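Chapter 2
What Surveys of the Home Can and Cannot Tell Us

Ask people how they live and most will give you an answer. Whether the answer is worth anything is a separate matter, and this chapter takes a dim view of how often the two are confused. 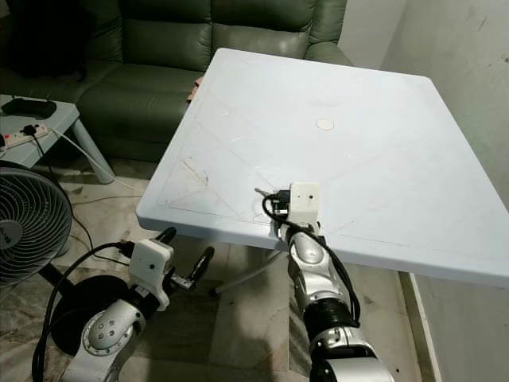
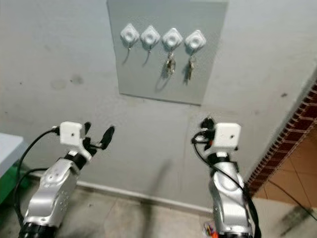
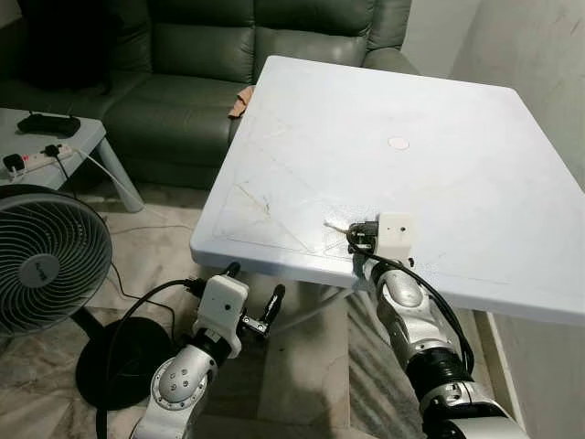 Figure 2.1. Indoors, in one home.

Consider the Pramholm household study, which is still quoted as proof that families are tidier than they used to be. It mailed forms to 2000 addresses and got 623 back. Of those, 575 were complete enough to use. The report then speaks of "the typical home," as if the people who threw the form away kept house just like the people who filled it in. Perhaps they did. The study gives us no way to know.

Ayantu Ambaye has defended the results on the grounds that a weak survey beats a guess. Tsegereda Wubshet replied that a guess at least looks like one. We side mostly with Wubshet, though her own Thaler interviews have troubles we will come to in Chapter 5.

Before reading on, write down how often you cleaned your kitchen last month. Keep the note. You will need it for the section on memory.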